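Chapitre 4
Les fibres et leur entretien

Avant d'entrer dans les tableaux et les formules (ils viendront bien assez tôt, rassurez-vous !), prenons le temps d'ouvrir une armoire. La vôtre fera très bien l'affaire. Regardez les étiquettes cousues dans les coutures : coton, laine, viscose, polyester, et le plus souvent un mélange de deux ou trois d'entre elles. Chacun de ces mots raconte une manière de pousser, d'être tondu, dissous ou filé, et chacun annonce aussi la façon dont le vêtement vieillira chez vous.

Le coton est presque entièrement fait de cellulose, comme le papier de ce manuel. Il boit l'eau volontiers, supporte bien la chaleur et se froisse sans la moindre retenue. La laine, elle, est une protéine, couverte de petites écailles qui s'accrochent les unes aux autres dès qu'on la frotte dans une eau trop chaude, et l'on retrouve alors un pull à la taille d'une poupée. Quant au polyester, il absorbe très peu d'eau et sèche donc vite, ce qui fait le bonheur des voyageurs et un peu moins celui des gens qui transpirent.

À la blanchisserie Anside, que nous suivrons tout au long de ce chapitre, on traite environ 400 kilos de linge par jour. Le tri s'y fait dès six heures du matin, par fibre d'abord, par couleur ensuite. Un coton blanc part volontiers à 60 degrés ; une laine, jamais.
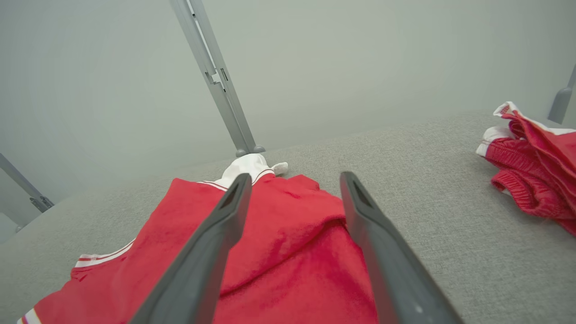 La couleur mérite d'ailleurs qu'on s'y attarde, car un colorant ne tient pas de la même façon sur toutes les fibres. Certains se lient chimiquement à la cellulose, d'autres se logent simplement dans la matière et s'en échappent au premier lavage un peu vif. Nous y reviendrons dans la section 4.3, avec l'essai de dégorgement mis au point à l'atelier Tasik, que vous pourrez refaire en classe avec 12 bandes de tissu, de l'eau tiède et beaucoup de patience.

Gardez sous la main deux ou trois étiquettes relevées chez vous, elles serviront pour le premier exercice.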